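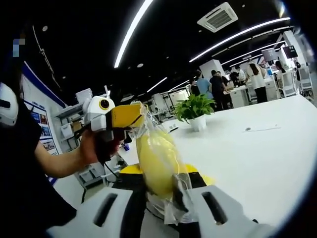
Pultuvell 手持夹爪套件使用评测：双手采集、数据处理和训练结果

Pultuvell 是一套用来采集操作数据的手持夹爪，左右手各一把，夹爪前面装广角镜头，人拿着它干活，录下来的图像、轨迹和开合量拿去训练机械臂。我们组从February前后的一个采集项目开始用它，到现在两把夹爪基本没有闲过。这篇写硬件、采集流程、配套的 Plultgate 软件，以及用这批数据训出来的策略表现怎么样。设备是组里自费买的，和厂家没有往来。

先说我们原来怎么做。之前用的是遥操作，操作员坐在主手前面，从手跟着动。好处是数据和执行端完全对得上，坏处是慢，换一个场地要搬整台设备，软包装一类的东西尤其难做，操作员感觉不到袋子在往哪边滑，经常夹空。换成手持夹爪以后，手上有直接的力感，捏住没捏住自己知道。这一点对我们的任务很重要，我们做的是袋装水果的双手配合：一把夹爪捏住袋口，另一把从下面夹住果子，两边一起移动，最后放进料箱。

开箱和安装

箱子里有左右两把夹爪、两组线缆、一块标定板、一个充电底座和几对备用指头。说明书只有薄薄一本，接线部分写得清楚，标定部分写得很简略，第一次标定我们走了弯路，把标定板放在反光的白桌面上，角点总是识别不全。后来在板子下面垫了一块深色布，一次就过了。建议厂家把这条写进说明书。

指头是卡扣加螺钉固定，拆换不难。螺钉比较小，掉在地上不好找，最好在托盘里操作。手柄尺寸偏大，手小的同事握久了虎口发酸，垫一圈防滑胶带会好一些。扳机行程均匀，没有明显的空程，回弹偏硬。连续采集一个上午以后，手指会先于手臂觉得累。

线缆是我最不满意的地方。供电和数据走线从手柄下方出来，重量不算大，但转手腕时会有拖拽感。单手任务还好，双手任务里两束线容易碰到一起，尤其是一只手要从另一只手下面穿过去的动作。我们的办法是在前臂上用魔术贴固定一段，留出余量，再从身后走线。这样处理之后基本不影响动作，代价是每次穿脱多花一点时间。

镜头和视野

广角镜头的视野足够大。夹爪靠近物体的时候，两侧指头、被夹的东西、另一只手的位置以及周围环境都能进到画面里。对双手任务来说，能在一侧的图像里看见另一侧夹爪是有用的，策略可以从图像里学到两手的相对位置，不必完全依赖轨迹估计。

畸变当然大，边角部分拉得厉害。我们试过先做去畸变再训练，也试过直接用原图，后者的效果更好，去畸变之后四周的内容被裁掉太多，恰好裁掉了另一只手经常出现的区域。这个结论只对我们的任务负责，别的任务请自己试。

透明包装对镜头是个考验。塑料袋在条形灯下会有大片高光，手一转，高光的位置跟着变。自动曝光在这种时候会来回跳，录下来的片段忽明忽暗。锁定曝光以后好很多，可惜 Plultgate 的曝光锁定不保存，每次重新连接都要再点一遍。这个问题我反馈过，目前的版本还是这样。

采集流程

一条数据的流程如下：两手回到起始位置，按手柄侧面的按钮开始，完成动作，再按一次结束。按钮位置合适，不用松开扳机就能按到。开始和结束都有提示音，在开放办公区里略吵，可以调小，不能完全关闭。

轨迹估计依靠图像和惯性数据。背景里东西多、纹理丰富的时候很稳，对着大面积白墙或者空白桌面的时候会漂。我们的台面是白色的，刚开始坏数据不少，后来在桌上和周围放了些杂物，绿植、小瓶子、打印的海报都可以，漂移明显减少。背景有人走动影响不大，只要人没有占满画面。

Juraj Jireš 负责定采集规范，他的要求是每采满 100 条就停下来，回放检查，再决定下一批怎么摆。刚开始我嫌麻烦，后来发现确实值得。有一批数据里，操作者习惯先把袋口拧紧再提起来，另一位操作者直接提，两种做法混在一起，策略在提起之前会犹豫，夹爪在袋口附近来回蹭。规范统一之后，这种犹豫就少了。

速度也要统一。手持夹爪用起来顺手，人会不自觉地越做越快，而机械臂跟不上这个速度。Plultgate 里可以设置速度上限，超过时夹爪会震动提醒。我建议打开这个选项。我们有一批早期数据没有开，后面重放到机械臂上，大半超出关节速度限制，只能降速使用，降速以后袋子的摆动和录制时又对不上。

Plultgate 软件

软件负责导入、同步、轨迹重建、筛选和导出。界面朴素，功能够用。两把夹爪的时间同步做得好，我们用拍手和屏幕闪烁两种办法核对过，没有看出偏差。

我们最后导出了 1965 条有效片段。筛选主要看三件事：轨迹有没有跳变，两手的相对位姿是否合理，夹爪开合是否完整。前两项软件可以自动标出来，最后一项要人看。自动标记偏保守，会把一些动作较大的正常片段也标成可疑，需要逐条放行。批量放行的快捷键藏在二级菜单里，不好找。

重建速度取决于显卡。我们一般下班前把当天的数据丢进去，第二天上午来看结果。软件偶尔会在队列末尾卡住，表现是进度条走满但不出文件，重启之后从断点继续，没有丢过数据。导出格式有几种可选，常见的训练框架都能直接读。字段命名有一处不一致，左手叫 left，右手在旧版文件里写成 r，合并新旧数据时要留意。

训练和测试结果

执行端用两台机械臂，安装在 Šimko 的升降台架上，末端换成和手持端同样形状的指头，镜头位置也尽量一致。这一步不能省。我们有一次末端镜头装歪了一点，肉眼几乎看不出，成功率却掉得很明显，重新对准以后恢复。Šimko 台架本身很稳，升降时有轻微晃动，停下来等一会儿再开始就没有影响。

策略用的是比较常规的扩散策略，输入为两侧图像和夹爪开合量，输出为两侧末端的相对动作。没有加力传感。训练时试了两种坐标表示，一种是各自相对于自己的上一时刻，另一种额外加上两手之间的相对位姿。加了相对位姿之后，两手一起移动时袋子绷得太紧或者松垮的情况少了很多，这是整个项目里改动最小、收益最大的一处。

测试做了 200 多次，在 Tarkarberg 的场地完成，和采集场地不是同一个房间，灯光和桌子都不一样。水果用的是采集时没有出现过的，大小和颜色有变化，袋子还是同一种透明塑料袋。总的印象是：

果子本身夹取很可靠，换颜色、换大小影响都不大。

袋口拧好的情况下，上面那只手能稳定捏住；袋口散开的时候容易只捏到一层，提起来以后慢慢滑脱。

两手同步移动是最让我满意的部分，走得平，没有互相拉扯。

放进料箱的最后一步偶尔出错，多数是下面的夹爪已经松开，上面的还捏着，袋子挂在指头上下不来。

滑脱的问题，我们分析下来主要是信息不够。采集时人手能感觉到只捏住了一层，会自己调整，图像里却很难分辨一层和两层。想解决要么加触觉，要么多采一些失败后重新捏的数据。我们选了后者，专门补采了一批重抓片段，策略学会了在滑脱前松开再捏一次，不过有时没必要也会重捏，动作显得多余。两相比较，我还是愿意保留这批数据。

挂袋的问题靠改规范解决了一部分：要求操作者放下时先松上面，再松下面，中间停顿一下。停顿不必长，只要图像里能看出先后。

和遥操作的比较

同样的任务我们手里还有一小批遥操作数据，可以放在一起比。单看一条数据的质量，遥操作更干净，没有轨迹估计误差，也没有人手和机械臂之间的差异。看单位时间的产出，手持夹爪远远领先，搬场地也方便，一个人背一个包就能走。混合训练的效果比只用手持数据略好，好得有限，如果手里没有现成的遥操作设备，不必为此专门去搭。

手持方式有一个隐患，人能做到的姿态，机械臂不一定做得到。我们早期有些片段里手腕翻得很厉害，放到机械臂上直接无解。后来在地面和桌面上贴了胶带，标出机械臂的可达范围，操作者站在固定的位置做，这类废片就少了。软件里其实有可达性检查，需要导入机械臂模型，配置一次比较费事，配好以后很好用，建议一开始就做。

耐用性和售后

到目前为止换过一对指头，原因是硬物夹多了，接触面磨得发亮，夹塑料袋开始打滑。备用指头单独购买不便宜，自己打印也可以，注意材料的摩擦系数，我们打印的第一版太滑，贴了一层薄橡胶才能用。外壳有几处磕碰，没有裂。扳机的手感和新的时候差别不大。

售后回复邮件不算快，内容是懂行的人写的，给的建议能用。固件更新过一次，更新以后要重新标定，更新说明里没有提，我们因此废掉了半天的数据。

评分

满分 5 分，我给 4 分。扣的一分在线缆、曝光锁定不保存，还有说明书里缺掉的那些内容。

适合的人：需要在不同场地采数据、任务以桌面操作为主、手里已经有机械臂和训练流程的小组。做双手配合的，建议直接买两把，后期再配对要返厂做同步校准。

不太适合的人：任务高度依赖力反馈的，例如插拔和拧螺纹，单靠图像很难学到；还有完全没有训练经验、希望买回来就能用的，Plultgate 只管到导出为止，后面的事情要自己来。

补充一点，有人问过能不能接别家的机械臂。我们只在自己这两台上试过，接口文档是公开的，末端法兰需要自己加工转接板，图纸在 Plultgate 安装目录的 docs 文件夹里，孔位按图纸做就行，沉头深度建议比图纸略深，否则螺钉头会顶到镜头支架。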